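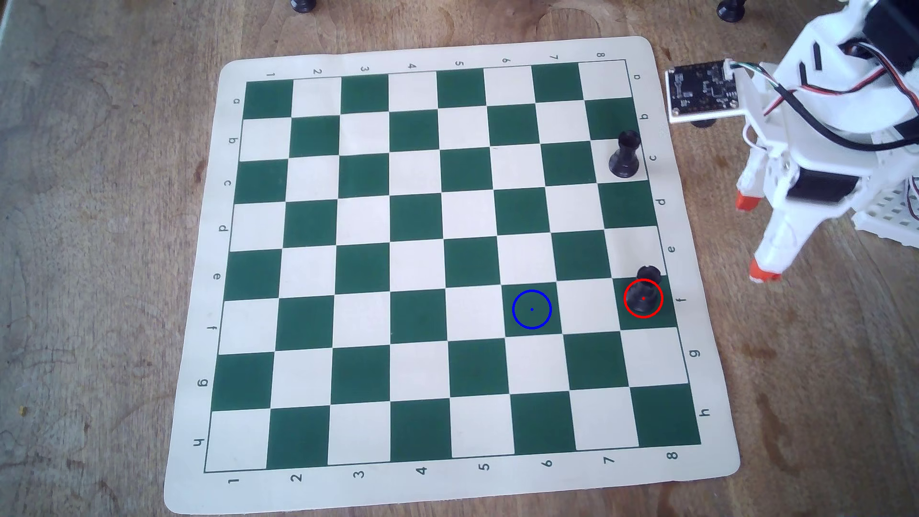 Roll-up mat, rook and pawn-like piece, with the arm at the right. Red circle for the piece to move, blue for the square it goes to.

Tips from the August open day

Several visitors asked how to set up a small arm and a chess mat at home. These are the notes Macario Villalobos handed out at the Plakthorpe demonstration.

Roll a curled mat the opposite way and leave it overnight under a few heavy books. Don't iron vinyl.

Wipe the table before the mat goes down. Crumbs underneath make a lump, and a tall piece will lean on it.

Put a strip of painter's tape along two edges of the mat so you can find the same position again.

Start with two or three pieces. Fill the board once the arm reaches every square.

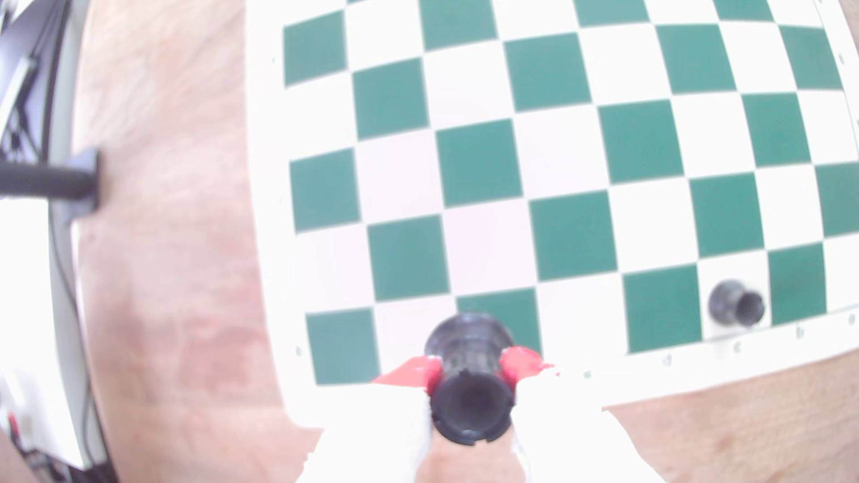 Rakeck Home Workshop Club, Robotics Table

Grip a rook from both sides, up near the top. Soft pads hold a glossy piece better than bare plastic. If yours get slick, wipe them with a damp cloth and let them dry.

Keep cables to the side of the table and tie them every 3 inches or so.

Bright light washes out the white squares. Move the lamp back, or aim it at the ceiling.

Switch the power off before you touch a servo.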